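Inside the Old Towers - a gallery from the Totura repair room

I have been meaning to put these up since November, and now that the kettle is on and the bench is tidy I have run out of excuses. For those who haven't visited, Totura is where we take in old desktop computers, open them up, see what is worth keeping and send the good parts on to people who can use them. I do love this stage of the job, when the side panel is off and you get your first proper look at how somebody laid it all out years ago.

The tower on its side, with the processor socket open

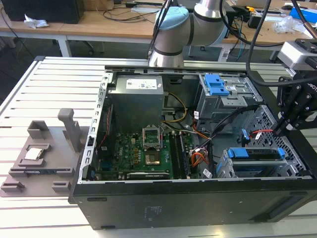

I always tell newcomers to spend a few minutes just following the cables before they touch anything. Power wires first, then the flat black data ones, and have a pencil handy if you are the forgetful sort (I am!). Ewan Paewai keeps his sketches in a ring binder, and we have gone back to them more often than he likes to admit.

A closer look at the board, with its Quadro card and four empty memory slots 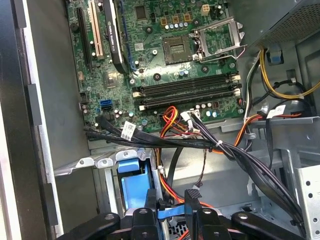

Sockets of this sort want a bit of respect. The little gold contacts bend if you so much as drag a sleeve over them, and straightening one under the magnifier is a whole afternoon gone - ask me how I know. Memory is far more forgiving. Open the latches at the ends, lift the stick straight up by its edges and pop it in a bag with a label on. Our drawer had 63 sticks in it at the last tidy, all sorted by type, and I was ever so proud of it.

Memory in its slots, and the power wires curving down beside the board

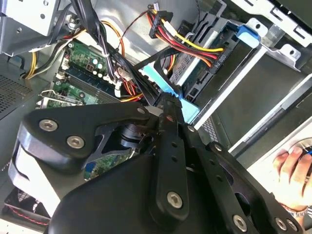

Marleny Huaranga wrote in to say that she would leave the memory where it is until the very end, as it is the easiest thing to lose on a busy bench, and that she labels her power leads with scraps of masking tape before unplugging a single one. She also wondered whether we ever part with spare drive brackets. We do, Marleny, there is a biscuit tin full of them under the window, so come and have a rummage whenever you are passing.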